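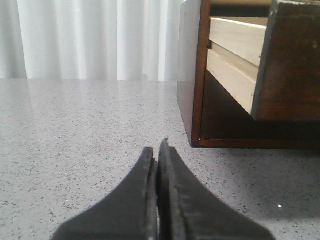 Stillano Folding Desk, reviewed after one winter of use

By Daranee Kongkaew
Posted 7/4/24

I bought the Stillano in December to replace a dining table I had been working at for years. It is a folding desk with a steel frame and a top that is 40 inches wide. I paid full price for it and have used it nearly every workday.

Assembly

The desk came in one flat box. The frame is already put together, so the only job is to bolt the top on and screw in the four feet. The instructions are one sheet with small drawings. Step two shows the brackets facing the wrong way, and I had to take them off and start over. My brother-in-law, Wael Zaki, has the same desk and made the same mistake. Stillano should fix that drawing.

The hex key in the box is soft and rounded off before I finished. Use your own if you have one.

Daily use

With a laptop and one monitor on it, the desk is steady. Typing does not shake the screen. Leaning on the front edge with both elbows does, a little. I moved the monitor closer to the back legs and that helped.

The height is fixed at a normal desk height. I am 5'4" and would like it an inch lower. Taller people in my house have no complaint.
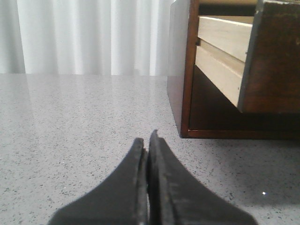
The top has a light texture, and an optical mouse works on it without a pad. Coffee wipes off. Ballpoint ink does not come off with water, but rubbing alcohol took care of it. One corner has a small chip from when I bumped it against a door frame – my fault, but I expected the edge to hold up better.

There is no drawer and no cable tray. I stuck a power strip to the underside with mounting tape, and it has stayed put. It does have to come off before the desk will fold flat. 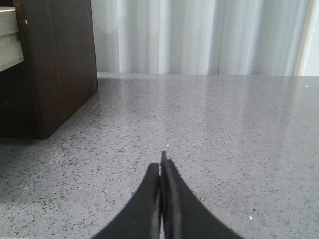
Folding and storage

The legs fold in after you press two latches at the same time. The latches were stiff for the first few weeks and are easier now. Folded, the desk fits behind our bedroom door. It is heavy enough that I slide it across the floor on an old towel instead of carrying it.

Compared with the Plidora

Before this I borrowed a Plidora desk from Nabila Kabbaj at work. The Plidora is lighter and folds with one hand, but it wobbled on carpet and the top was too shallow for a monitor and keyboard together. If you plan to put your desk away every night, I would still look at the Plidora. I fold mine only when we have guests, so the Stillano suits me better.

Rating: 4 out of 5. I took off one point for the instructions and the chipped corner.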